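FOR RELEASE FRIDAY

Goltgate's shared lunch is back for winter, and there's a seat for you

I've been itching to share this one. The Goltgate Community Lunch starts up again in June, and we've got a proper kitchen this time! If you came along last year you'll remember me running between two hotplates and a very tired urn. Those days are over. We're in the old Luder bakery on the corner, with a real oven, a coolroom and a sink deep enough to bath a kelpie.

I started the lunch because I'd moved here from the city and found I was eating at my desk five days a week. I put a sign up at the post office saying there'd be soup on Friday, and 17 people turned up. By the end of last winter we'd served 2,000 meals, most of them some version of pumpkin (sorry about that, it was a big year for pumpkins).

So what's different this time? The menu, for a start. We'll have two hot dishes each week, one of them always vegetarian, plus bread baked on the spot and something sweet. The first lunch is lamb and barley soup or a chickpea curry, with apple crumble after. If you've got a glut of anything in the garden, bring it in on the Thursday and I'll find a use for it. Even zucchini. Even the ones the size of your arm.

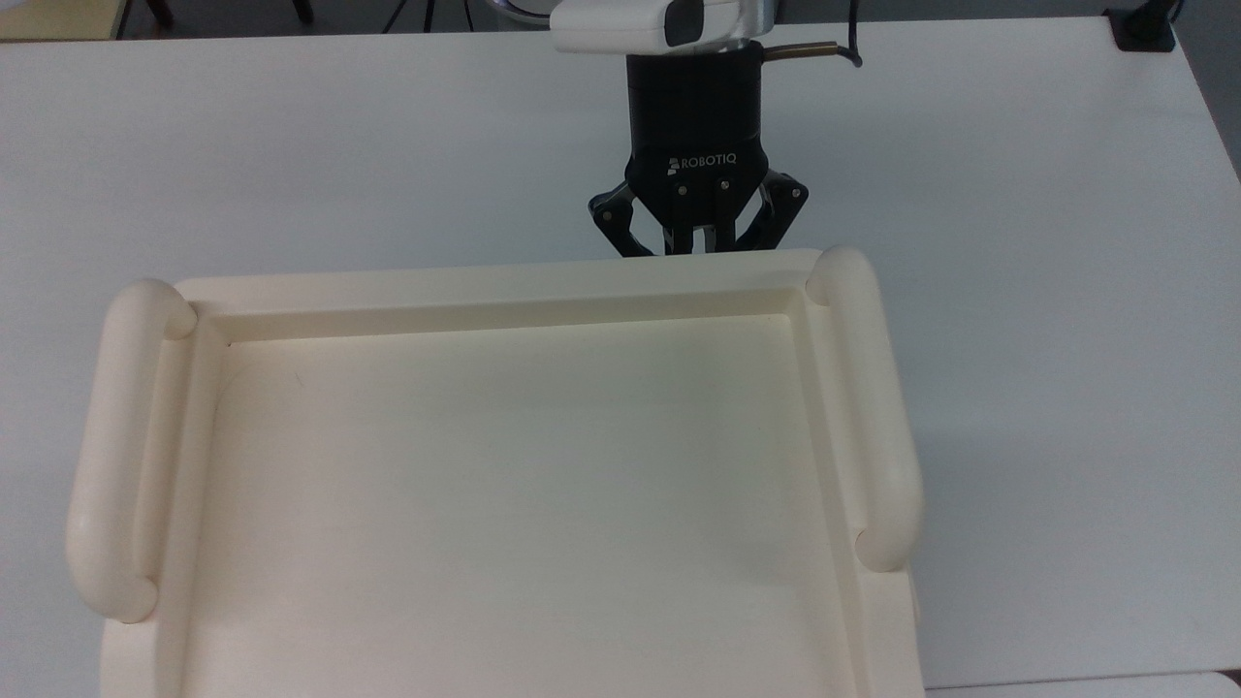 The cost is $8 a head, and kids under school age eat free. If that's a stretch for you, come anyway and pay what you like, or don't pay, and there's no form to fill in. Cuervo Coffee down the road is looking after the hot drinks all season, and Vamus Produce is giving us our onions, carrots and spuds at cost. I can't tell you how much that helps with the price of everything lately.

We've also changed how the seating works. Last year people drifted in, found their mates and stayed put, and a few newcomers told me they'd felt a bit on the outer. Now there'll be long tables down the middle of the room and you take the next free chair. You might end up beside a shearer or a retired piano teacher. I've made some of my favourite friends in town that way, arguing over whether coriander belongs in soup.

Doors open at noon and we serve until the pots are empty. The side entrance has a ramp and there's parking behind the building off the lane. Please let us know about allergies when you arrive, or ring ahead if it's a serious one so we can cook yours separately.

We still need a few more hands for the washing-up roster, with 21 spots to fill across the season. It's a one-hour shift, you get your lunch, and the radio's yours.

For interviews, or to put your name down, drop into the bakery any weekday morning and knock loudly. The oven fan is noisy.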